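Home | Workshop | Kitchen | Kids' Projects | Club Corner | Contact

Tips from robot club: getting two arms to pack a pantry box

By Mylene Salazar
May 22, 2024
3 comments | 561 shares

If your household has a teenager in a robotics club, you will know that the hobby travels home with them. Ours took over the dining table for most of the term, and somewhere between the spare cables and the missing biscuits I picked up a fair few tricks, some from Merja Valtonen, who runs the club, and plenty from the kids themselves. The students are working towards the Prasley pack-off in June, where the arms have to put groceries away in a box without squashing them, and it's a lovely challenge to help with (even if you're like me and can barely work the dishwasher).

Choosing your practice groceries

Start with flat pouches, the sort coffee and dried fruit come in. They sit still when you put them down, and the gripper can usually find a corner to pinch. If a pouch is too flat to get hold of, fold one corner up with your thumb before the run. Dexter Panganiban worked that one out after a very long afternoon, and I now do it with the freezer bags at home so I can grab them with cold fingers.

Chip bags are harder. They're full of air, they slide, and a firm squeeze will pop them. Close the gripper slowly, and go for the crimped seam at the top if you can reach it. Keep a few old bags for practice and save the good ones for the day, or you'll be sweeping up crumbs until bedtime.

The mat matters

A bare tabletop is a slippery thing. Put a textured mat down, something with ridges, and pale if you can manage it so the colours of the packets stand out. Wash it in warm water with a drop of dish soap and let it dry flat. Please don't put it through the dryer. I did that with our first one and it came out shaped like a taco shell.

Tape little marks at the corners of the table so the mat goes back in the same spot every time. The kids lost a whole session to a mat that had crept two centimetres to the left.

The box

A low wooden crate does the job nicely. You want the sides short enough that packets poke up over the rim, which gives the gripper something to hold when it's time to take them out again. Sand the rim well, and wipe the outside with a little beeswax polish if you're fond of it. Put the box at the back of the mat and leave the front clear for whatever is still to be packed.

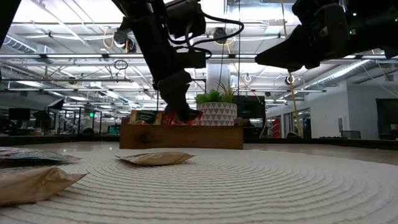 Jericho Ambrosio's rule is to run one arm at a time until each has its part down pat, and only then let them work together. I'd pass that on to anyone teaching two children to bake in the same kitchen. Give each one a side and a job, and agree on who waits.

Cables want more slack than you'd think. Move the arm by hand (power off!) through its whole reach, look for the place where the cable pulls tight, and add a bit more there. Soft hook-and-loop ties are kinder than zip ties and you can undo them when somebody changes their mind, as somebody always does.

And write things down. The club keeps a scruffy notebook called the Lulleo book, after their team name, and every run goes in it with the date, the packet and what went wrong. Their goal is 1000 practice runs before the pack-off, and Merja has promised a cake if they make it. I've been asked for lemon.

Comments (3)

Wilfredo Tolentino
Thanks for the folded corner tip, Mylene. We tried it with soup packets and my daughter was thrilled. Does it work with the shiny pouches too? Ours keep slipping.

Mylene Salazar
Hi Wilfredo! It does for us, but the kids put a strip of rubber shelf liner on the gripper fingers first. Cut it a touch wide and trim it after.

gumtree_gran
My grandson's club uses rice in zip bags for practice. Double bag it, is all I'll say. Good luck to the Lulleo kids in June.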